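Porkilbridge Basin Set

Simulated tabletop and fixture manipulation with one arm, plus the code for the two-view label check described in our Brirnwood workshop note.

Last updated 15/08/2025

What is in this release

The set has 738 episodes. Each one holds rendered video from a fixed scene camera and a wrist camera, joint positions, gripper width, a written instruction, and a success flag from the simulator. Of the 738, 414 are flagged as successful. Failed episodes are kept in the same folders and can be filtered with the flag.

The test split has 219 episodes. It was drawn by room layout, so no layout in the test split is used in training. Please don't reshuffle it if you plan to compare with the numbers in the note.

Folder layout

episodes/ has one folder per episode, numbered from zero
labels/ has the instructions, one JSON file per split
labels_raw/ has the object names before merging
check/ has the scripts for the two-view check
mundard/ has the config and weights for the baseline policy

Install and run

The scripts need Python 3.10 or later. Install from requirements.txt, then run check/compare_views.py with the path to the labels_raw folder. It writes a table with one row per object per episode. A full pass fits on a laptop. Training the Mundard baseline needs a GPU.

Instructions

There are 11 templates, such as "pick up the X" and "move the X to the rim." The X is filled in from the object name. In the April version the name came from the scene camera only, and this caused more trouble than we expected. Small assets have few polygons and flat textures, and the name an annotator gives depends a lot on the angle.

Two-view check

Annotators now name every object twice, once from the scene camera and once from the wrist camera, without seeing the first answer. If the names match, the name goes into the template. If they don't, the object gets a description by color and rough shape, and the flag view_conflict is set to true. We do not use the asset file names. Many of them are wrong or empty.

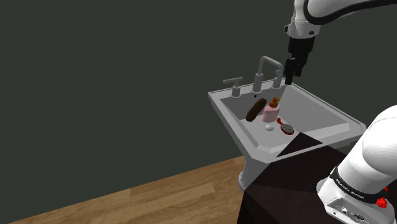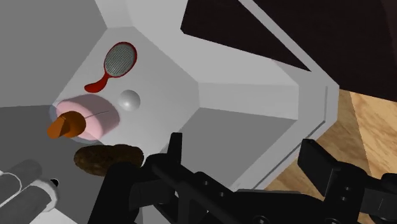

Name conflicts are most common when several small assets share one container. Color usually survives the change of view better than the object class does. The pink item with the orange end can pass for a soap dispenser in the first picture and a baby bottle in the second, and the red one with the handle goes from hairbrush to tennis racket. An instruction built on any of those four nouns would sound wrong from one of the two cameras, so labels of this sort fall back to "the pink object" and "the red object." The fallback only works if no two objects in the container share a color.

Result

The Mundard baseline does better on the test split with merged labels than with the April labels. The gain comes mostly from episodes with view_conflict set — on the rest, the two versions are close. We trained each version with one seed only, so treat small differences with care.

Known problems

Some wrist videos start a few steps late. Use the timestamps to line them up.
The success flag ignores objects that get knocked out of the container.
The Milošević loader reads the April format and will skip the view_conflict field without a warning.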